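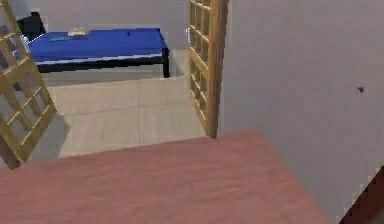 *A blue-topped bed beyond the lattice doors in Percombe, the simulated apartment used at Urau.*

Beatriz Rocha looks after a robot that has no bolts to tighten. The Wumetti is a mobile arm for household work, and before its software goes near a real kitchen it is run in Percombe, an apartment that exists only on Urau's servers. Rocha sets up the apartment and repairs it when it breaks.

Most faults are small. A door hinge has the wrong limit, so the panel swings through a wall. A tomato is given too little friction and slides off the counter at the first touch. In May she spent two days on a toaster that sank a little deeper into the stone each time the scene was reset.

Her routine starts with the loose objects. She drops each one onto its surface, lets the physics run for 600 steps and checks that it has come to rest - anything still moving goes back to be fixed.
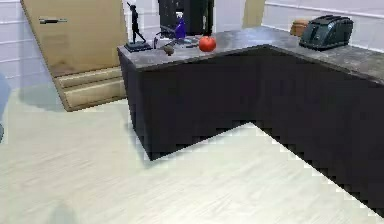
The kitchen takes longest. Round things roll, and tall ones such as the spray bottle tip if their center of mass is set too high. Rocha keeps the collision shapes simple, because a detailed shape slows every run and rarely changes the result.

Then she checks the arm itself. Joint limits, gripper force and camera position are compared with the settings file from Pacheco, the test shop where the physical Wumetti is kept. When a motor is swapped there, the file changes and she reloads it the same day.

The fault log now stands at 461 entries, 356 of them closed. The door hinges are next on her list.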